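4. Packaging and Upgrades on Shared Lab Machines

We were delighted by how little the new updater asks of the people who use it. Skudera is an open-source tool that installs and upgrades software on Linux workstations from a single signed bundle. It keeps 2 complete system copies on each disk. An upgrade is written to the copy that is not running, checked against its manifest, and picked at the next restart. If the login service fails to come up, the boot loader goes back to the older copy by itself.

Our test site was the Brirnimholm teaching network, where 141 workstations share one package mirror. Staff there had been using Grosix, a script-based installer that changes files in place. Grosix is a fine program and we still like it for single machines, but an upgrade stopped halfway leaves a system that someone has to repair by hand.

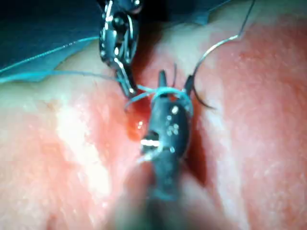
Between September and the end of the spring term we logged 2,623 upgrade runs. Every run recorded the bundle version, the time spent downloading, the time spent writing, and the exit code. The part that pleased us most was the write step. Skudera compares blocks before it copies them, so a small security fix touches only a small part of the disk, and students could keep working while it ran – several told us they had no idea an upgrade was going on!

Figure 3. Views of instruments and suture thread at a tissue surface. 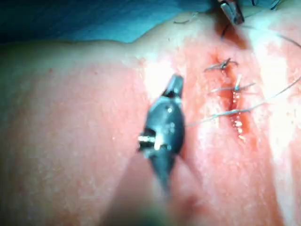

Rollback deserves a closer look. We pulled the power during the write step on purpose, and the machines came back on the old copy with user files intact. Pulling it during the switch itself is a harder test, as the boot record is then being changed. Skudera writes the new record beside the old one and flips a single flag, a lovely piece of design borrowed from the Sfakianakis loader. We found one weak spot: if the clock is badly wrong, the signature check rejects a good bundle and the error message talks about the network. A patch with clearer wording has been sent to the maintainers, and we are excited to see how quickly they picked it up.

Disk space is the price. Keeping a second copy is easy on newer drives, but tight on the oldest machines, where we had to move the language packs to the mirror.

Comments

Fotini Zacharopoulos
6 May 2020
Great read! Did you try it with encrypted disks? The flag flip is what worries me there.

penguinbench
We hit the same clock problem. Setting the time before the check runs fixed it for us.

mirrorkeeper
Would love to see the download times split out from the write times in a table.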